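Mullau Cable Dressing Kit, Large
Reviewed by Heather Crichton
Posted November 1, 2018

I have been meaning to write this up ever since the kit showed up at the Woddale shop, and every time I sat down to do it I ended up changing something on the arm instead, so please forgive the wait. A few of you asked at the last open evening whether it was worth the money, and I said I'd put my thoughts in writing.

First a little background for anybody who hasn't wandered over to our corner of the building. We have been putting together a small pick-and-place setup that sorts odds and ends out of a bin, and the arm came to us secondhand back in February with its cables hanging every which way. The motion was fine. The wiring was a mess! Every time we taught it a new reach, something would snag or pull tight, and one of us would have to hold a hand over the stop button while the other one nudged a cable out of the way with a ruler.

The Mullau kit cost me $71 at Lillbridge, plus tax. The box says 258 pieces, most of which are ties, in black and white and in more lengths than I will ever need. Along with those you get rolls of tape in two shades (one nearly white, one more of a cream), a little pair of flush cutters, some stick-on anchors, and a booklet. The booklet is the best part, if you ask me. It has a page on how much slack to leave at each kind of joint, with drawings a regular person can follow, and it tells you to run the arm through its full travel by hand before you tighten anything down. I wish I'd read that page before I cut my first dozen ties off again.

The tape is lovely stuff. It tears by hand, it sticks to itself, and it comes off a painted surface without leaving gum behind, as long as you don't leave it on for months in a hot shop. I used long strips of it for the runs that lie flat against the arm and shorter wraps where I only wanted to keep a bundle together. The ties are ordinary, good enough, and the heads are low, so they don't scrape your knuckles.

Now for the grumbles. The stick-on anchors are useless on curved metal. I tried them clean, I tried them with the surface wiped down with alcohol, I tried pressing them for a full minute while listening to the radio, and they let go inside of a day. The cutters dulled fast, too, and I've gone back to the old MacKinnon pair from the bottom drawer, which I should never have put away in the first place. And it would be nice to have the ties in a divided tray, because by the second week mine were one big tangled bag.

Getting the whole arm dressed took me six evenings, with plenty of stopping to chat. I left generous loops around the orange joint over the bin, wrapped the bundle up near the big silver segment, and ran a long strip of cream tape along the underside for the lower bundle. 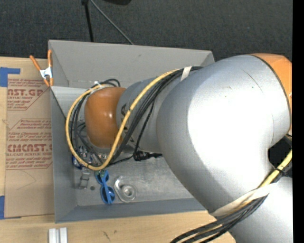 Can the tape be used on a joint that bends?
It's better to keep it off the bend itself. Tape the bundle on either side of the joint and leave a loose loop between the two spots, so the cables can move without rubbing or pulling on a connector.

I'd buy the kit again for the tape and the booklet. If you already own a big bag of ties, ask at the counter about buying the tape by the roll, and spend what you save on decent cutters. There's most of a cream roll left in my cubby at Woddale, and anyone who wants to try a length on their own project is welcome to it, just put the roll back when you're done.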